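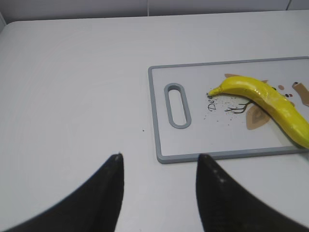
Leandro Quintana wrote to me that a horoscope has never hurt a person, and that I should leave people their small pleasure in the morning. I thought about his message for many days, and I still do not agree.

I read my sign every day for 14 years. In Montes the paper came early and my mother read all the signs aloud, also the ones of people who were not at the table. I have nothing against this. It was a kind of weather report for the heart.

My problem is with the services which sell advice by the month. I paid 30 dollars to Jullalis in February, and on the second day it told me not to sign any papers. I had a lease to sign. I waited one week, and the apartment went to another person.

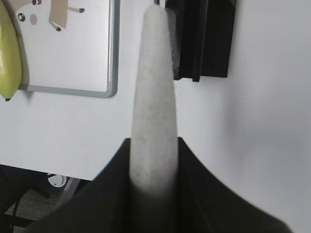
Of course the stars did not do this to me, I did it. But the sentence was written like an order, and when we are tired we like to receive orders. An old newspaper column said "be careful with money" and left the rest to the reader. I think this was more polite.

So I ask the writers of horoscopes to go back to soft words. Tell me that a friend may call. Please do not tell me what I must do with my apartment.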